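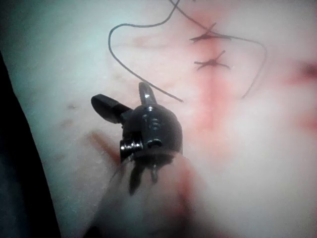
Há uma mania de tratar a sutura como a parte aborrecida da cirurgia. O corte tem o prestígio todo. Fechar é para o fim, para o mais novo da sala, para quem ficou. Discordo, e discordo há anos, mas só agora me deu para escrever.

Ponto primeiro: o nó. Um nó simples, bem assente, pontas aparadas. Parece pouco. Quem já tentou fazer 14 seguidos numa almofada de treino sabe que não é pouco. O primeiro sai bem por sorte, o quarto sai torto, o sétimo já ninguém quer ver. Apertado demais e os bordos franzem, largo demais e abre. E a ponta que fica comprida de um lado e curta do outro - toda a gente diz que não faz mal. Faz. Não ao tecido sintético, claro. Faz à mão, que se habitua.

Segundo: as almofadas. Ouço dizer que são brinquedos, que não sangram, que não se mexem, que ninguém aprende em borracha. Pois. Também ninguém aprende piano num concerto. Uma almofada onde se abrem várias incisões, em direcções diferentes, e se fecha cada uma com calma, ensina uma coisa que o bloco não ensina: ensina a falhar devagar. Corta-se o fio, começa-se outra vez.

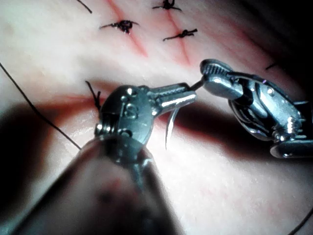 A direcção conta muito, aliás. Uma incisão na vertical fecha-se quase sem pensar. Na diagonal já o pulso tem de rodar de outra maneira, e na horizontal o que era fácil à esquerda passa a ser difícil à direita. Os manuais põem sempre a ferida direitinha no meio da página. As feridas não são assim, e o treino também não devia ser. Na Mullwood, onde dei formação durante quatro anos, pedia sempre que rodassem a almofada. Resmungavam. Rodavam.

A Rochelle Strickland, com quem discuto isto desde janeiro, acha que exagero. Diz que o que interessa é o ponto aguentar e que a estética dos fios é vaidade minha. Talvez um bocado. Mas um ponto feio é quase sempre um ponto apressado, e a pressa nota-se noutros sitios: na agulha que entrou perto demais do bordo, na distância ao ponto do lado. Ela responde que há doentes à espera. Pois há. 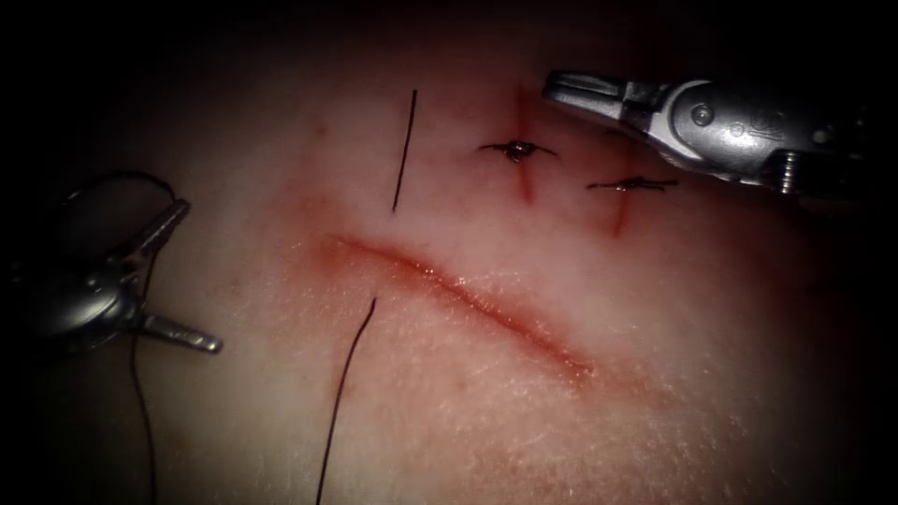
E as incisões compridas, essas são outra conversa. Um corte curto resolve-se com um ponto ou dois e pronto. Num comprido é preciso decidir por onde começar, e a decisão paga-se no fim, quando sobra tecido de um lado e falta do outro. Eu começo pelo meio. Há quem comece por uma ponta e jure que é a única maneira decente. Passar o fio pelos dois bordos e parar um segundo antes de dar o nó, a olhar - isso sim, devia ser obrigatorio. Um segundo. Ainda dá para tirar e refazer, depois do nó já custa.

O que eu pedia era simples. Mais horas de almofada antes do bloco, e horas a sério, com alguém ao lado a dizer que aquele nó não serve. Menos conversa sobre talento. Sete pontos por dia, todos os dias, valem mais do que uma tarde inteira de curso com almoço incluído. Quem não concordar que me escreva, costumo responder, embora tarde.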